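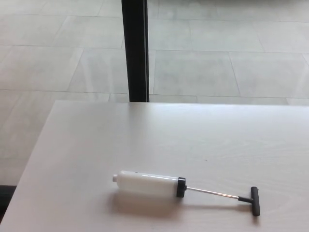 Hand Pump Program: Progress Report to the Varghese Fund, Second Period

7/26/21
By Aravind Thevar
5 min read

Scope

The grant covers the selection, bench testing and field issue of a manual transfer pump for small workshops that top up gear oil and coolant by hand. The present report deals with the bench phase and the first part of the field issue. Spending is covered in a separate statement.

Pump under test

Work in this period was limited to the Ostov pattern. It is a syringe-type pump with a semi-translucent white barrel, a short nozzle at one end, a black collar at the other, and a metal rod running through the collar to a black T-shaped handle. The Descombe pattern was dropped at the end of the first period on grounds of cost and will not be discussed further.

The barrel material lets the operator follow the fluid level during the draw. This was a requirement in the original proposal and is considered met. There are no graduations in our specification. Two workshops have asked for them and the request has been passed to the supplier.

Bench results

Each pump was cycled dry, then with water, then with light gear oil. A cycle is one full draw and one full discharge. The acceptance limit is 228 cycles in oil without visible leakage at the collar.

Of the 54 pumps in the batch, all but two reached the limit. Both failures were at the piston seal, and both seals showed a nick on the leading edge. The nick matches the thread at the open end of the barrel, so the likely cause is assembly at an angle. The assembly sheet now calls for a greased seal and a straight push past the thread. No failures have been recorded on pumps assembled to the revised sheet, although the count is still low.

One pump was left on the rig past the limit to find out what would give way first. It was stopped at 452 cycles with the seal worn but still holding. The rod had picked up light scoring on one side. We intend to repeat this with a second sample before saying anything about service life.

Rod side load

Scoring on one side of the rod points to side load. Operators tend to hold the barrel in one hand and pull the handle with the other, and the pull is seldom in line with the barrel. With the rod far out of the collar, a small error in angle puts a fair amount of force on the bore. Three changes are being looked at:

- a longer bearing surface inside the collar
- a stop on the rod, to keep more of it inside the barrel at full draw
- a note in the instruction leaflet on keeping the pull straight

The first needs a new mold and is outside the present budget. The second is a machining change and has been quoted. The third has been drafted.
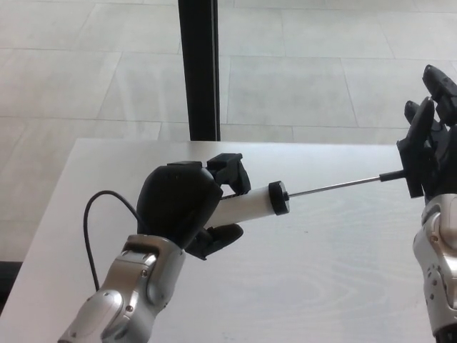

Can the pump be used for both oil and coolant?

It should be kept to one fluid. Residue stays behind the piston after flushing, and coolant mixed into gear oil lowers its film strength. Workshops that handle both are issued two pumps, with colored tape on the barrel to tell them apart.

Field issue

Pumps have gone to the Urevis depot for distribution to the first group of workshops. Return cards ask for fluid type, days in use, and the condition of the collar and seal. Cards are coming back slowly - fewer than half so far - and Ashwin Thampi is following up by phone. Comments received to date concern the nozzle, which is too short to reach some filler holes. A length of hose pushed over the tip is the current workaround.

Next period

The rod stop samples are due in September. Bench cycling will restart on arrival, using the same limit. We request no change to the schedule or to the amount of the second payment.

3 comments

gearbox_dan
What size hose fits the tip? Mine slides off on the discharge stroke.

Ashwin Thampi
Send me your card number and I will post you a piece from the same roll we use here. A small clip helps on the discharge stroke.

M. Okell
Any plan to sell the seals separately? The barrel on ours is fine.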